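Color bench notebook, Predis back room
December 19, 2025

Finally got to the second round of strand tests on the Lulen toner, and I'm so glad we didn't rush it! Monique brought me two more swatches of the level 8 hair, the porous stuff that grabs everything, and I mixed it the way Cristóvão likes (thinner than the leaflet says, bless him).
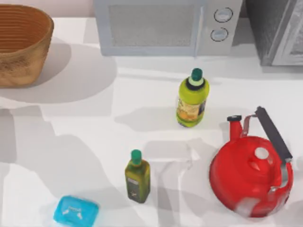

Page last changed: December, by E. Peixoto

At 20 minutes the first swatch had gone a soft beige, very pretty, with a bit of violet still sitting in the ends. I rinsed it and combed it out and the violet was still there, so the ends need to go on later, which Monique has been telling me since September. The second swatch got a clay prep beforehand and came out more even.

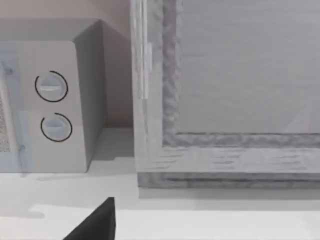 I also tried it with the Guerreiro conditioner afterward, and oh, the slip on that! It does pull a little warmth back in, though, so for anyone who wants a truly cool blonde I'd stay with the plain rinse. Armindo, if you're reading this, please write the developer strength on your swatch tags, I spent half my lunch guessing. 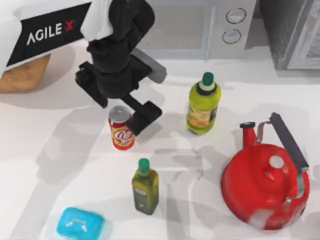 Counter with red soda can

Still to do: gray coverage at the temples, and ask Aníbal for more foils.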